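# Frequently Asked Questions: Furnished Units and Attic Conversions

Residents and applicants at Pemholm and Lamont are asked to read this page before contacting the leasing office. The answers apply to all leases signed or renewed from September onward. Where an answer differs from your signed lease, the lease controls.

## Applying and moving in

### Who may apply for a furnished unit?

Any adult applicant who meets the income and reference requirements may apply. Students may apply with a co-signer. The application fee is $50 per adult and is not refunded if the application is withdrawn after screening has begun.

### What are the attic units?

The top floor of the Pemholm building was converted into furnished rooms under the pitched roof. Headroom varies from room to room, and tall wardrobes cannot be placed along the lower walls. Low shelving is fitted in the corners in their place. Shelving is part of the unit and may not be unscrewed, moved or painted. 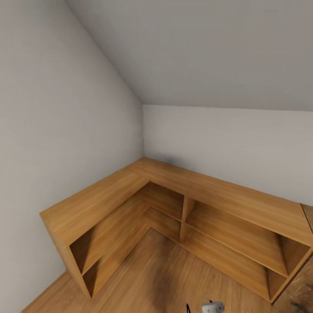
### May I view a unit before signing?

Yes. Viewings are held between 10 a.m. and 4 p.m. and must be requested through the office. If you cannot attend, you may name another adult in writing to view the unit for you.

### How much is the deposit?

The deposit for a furnished unit is one month's rent. For the two-bedroom units at Lamont, which are let with a full set of furniture, the total due at signing (first month's rent plus deposit) is $4,000. Payment may be made by cashier's check or through the Evo resident portal. Cash is not accepted.

## Furniture and care

### What furniture is supplied?

The inventory attached to your lease lists every item. Most units have a bed, a table or desk, seating and storage. Mattress covers are supplied; bedding is not. Please check the inventory and report any missing or damaged item within 2 business days of receiving your keys. Items not reported in that period are taken to have been present and in good order.

### Who repairs the furniture?

The office does, at no charge, when the fault comes from ordinary use. Loose legs, worn glides and stiff brackets should be reported through Evo under "Furnishings." Please do not tighten or take apart the metal fittings on seating yourself, as some are under tension.

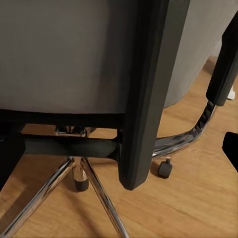
Repairs to upholstery are handled by Trendov, our furnishings contractor, and usually require that the item leave the unit. A substitute is provided if the repair will take longer than a week. Stains are not treated as ordinary use, and the cost of cleaning may be taken from the deposit.

### May I bring my own furniture?

Yes, provided that the supplied furniture stays in the unit. We have no storage space for items residents do not wish to keep – please take this into account before signing. Waterbeds and aquariums are not permitted on any floor.

### How should wood surfaces be cleaned?

Use a soft cloth, slightly damp, followed by a dry one. Bleach, ammonia and abrasive pads damage the finish and will be charged as damage. Coasters and heat mats should be used under cups and pans.

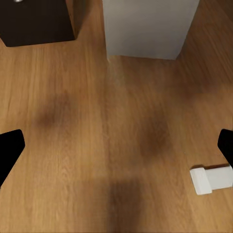
Scratches are the most frequent deduction at move-out. Light surface marks are accepted as ordinary wear, while gouges and burns are not. On wood with a honey-brown tone and a fine, lengthwise grain, wipe along the grain from one end to the other, and do not use colored polish, which can settle in the darker streaks. Residents who notice a deep mark should report it promptly, as an early repair generally costs less than refinishing.

## Ending your lease

### How much notice is required?

Written notice of 60 days is required, whether or not the lease is due to expire. Notice given by telephone is not valid.

### When is the deposit returned?

The deposit, less any deductions, is sent to your forwarding address after the final inspection. An itemized statement is enclosed in every case. Residents who disagree with a deduction may ask the office for a review in writing.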